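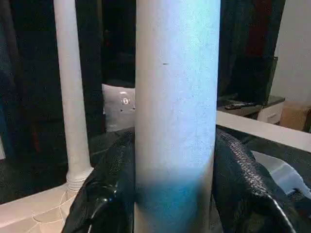
El taburete de Clakora llegó a nuestra mesa de pruebas con fama de montarse «en un suspiro», según la ficha de la tienda Dillholm, que debe de conocer a gente con unos suspiros larguísimos. Forramos el tablero con plástico negro, como para pintar una verja, y fuimos sacando piezas. Las patas son tubos blancos, de acabado mate y con un granito fino que de cerca recuerda al papel. Queda elegante hasta que uno busca la marca de orientación y descubre que no la han puesto.

Las instrucciones ocupan una sola hoja, con cuatro dibujos y una flecha curva que sirve para apretar, para aflojar y, por lo visto, para dar la vuelta al asiento. Tsuji, que vende un modelo parecido, incluye al menos una segunda flecha.
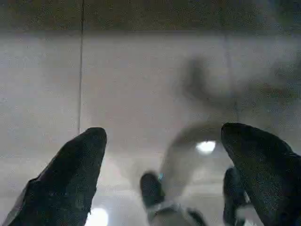 También conviene leer la letra pequeña antes de sentarse. El fabricante pide esperar a que las cuatro patas hagan tope y repasar el apriete al cabo de un mes, cosa que en esta redacción ya sabemos que no haremos.

El consejo que sí seguimos fue ordenar primero. Cinco minutos de mesa despejada ahorran veinte de buscar bajo el sofá. 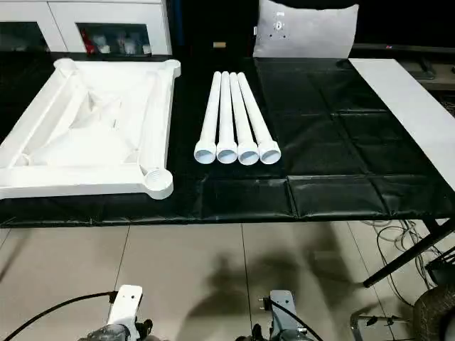 Las cuatro patas en fila y, a la izquierda, la pieza cuadrada con sus casquillos en las esquinas.

La rosca es de plástico y se nota: entra bien si el tubo va recto y protesta al menor descuido. Lo mejor es presentar las cuatro patas sin forzar, dar un par de vueltas a cada una y apretar al final, siempre con el asiento boca abajo. Quien apriete la primera a conciencia tendrá ocasión de aflojarla con la misma energía. 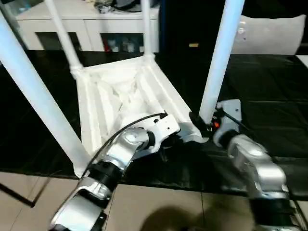 ¿Y para qué sirve después?

Para la ducha, para el balcón o para dejar encima la ropa que no está sucia ni limpia. Clakora anuncia que aguanta 100 kilos; nosotros le hemos confiado, de momento, una maceta. En julio probamos el de Devix — plegable, dicen.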